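Pondgate packing room: questions about the robot arm

Last updated 20/06/2023

These are the questions people at Virnik have sent in since the arm was announced. If yours isn't answered, ask your shift lead or write to Hedvig Ekström in the site office.

What work will the arm do?

It will place pieces into the wooden number and shape boards before they go to wrapping. That is the job now done by hand at the first two packing tables. Wrapping, labeling and boxing stay as they are.

How does it place a piece?

It picks up one piece at a time, carries it over the board, lowers it into the slot and lets go. Shapes and numerals are both part of the job. The numerals are harder because they have to be turned the right way around before they will drop in.

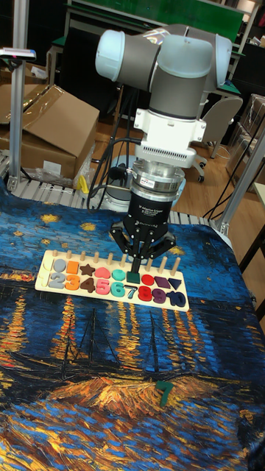 The gripper holding the green square above its slot. The green 7 is on the cloth in front.

Is anyone losing their job?

No. The nine people who fill boards now keep their contracts, hours and pay grade. Three will be trained to run the arm. The others move to wrapping or to returns, and Gøran Holmgren will meet with each of them before the change is made. You can tell him which one you would prefer. We can't promise that everyone gets their first choice.

Why was this job picked?

Sore wrists and thumbs. Filling boards is the job people most often ask to be moved off, and the December order makes it worse. The arm is expected to take roughly 140 boards a shift. The rest will still be filled by hand for now.

What happens when a piece is not in its place?

A person deals with it. Press the stop button, wait for the light on the control box to change, then put the piece in by hand or set it back where the arm can reach it. Do not reach under the gripper while the arm is running, even if it is standing still.
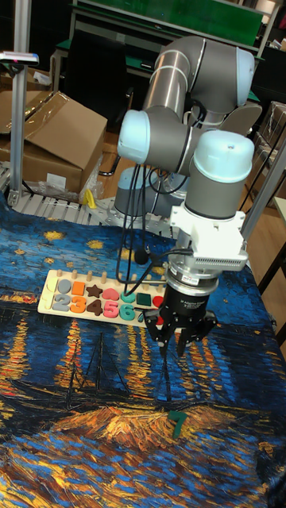
Green 7 off the board, with the gripper open over the table.

Can I work next to it?

Yes, after the two-hour safety course. Holger Söderlund teaches it and keeps the list of who has finished. Until your name is on the list, stay behind the floor tape. Long hair must be tied back and badge cords come off.

Does it record how fast I work?

It logs its own picks and stops. The log has no names in it and will not be used in reviews. Stellan Aasen, the union representative, has seen the settings and can show them to you.

Who checks the boards afterward? 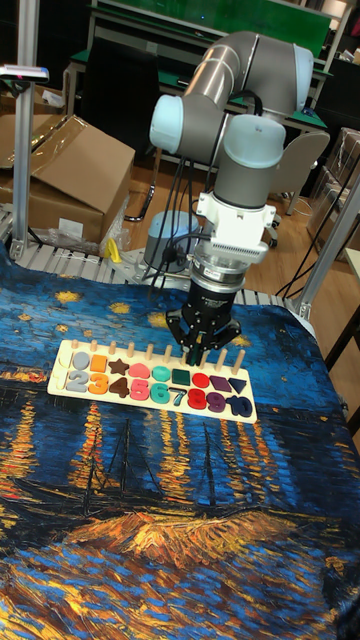 Checking stays with people, and it will be a separate task with its own place on the rota. Each checker looks over the board before it goes to wrapping and sends back any that are wrong. Start with the colors, as each numeral matches the shape above it: the orange 3 goes below the orange square, the brown 4 below the star, the pink 5 below the semicircle. Then press each piece lightly to make sure it is seated. Checkers rotate every hour.

Who do I call if it breaks down?

Edvin Amundsen in maintenance, extension 2409. On the night shift, stop the arm, hang the red tag on the control box and fill boards by hand until morning.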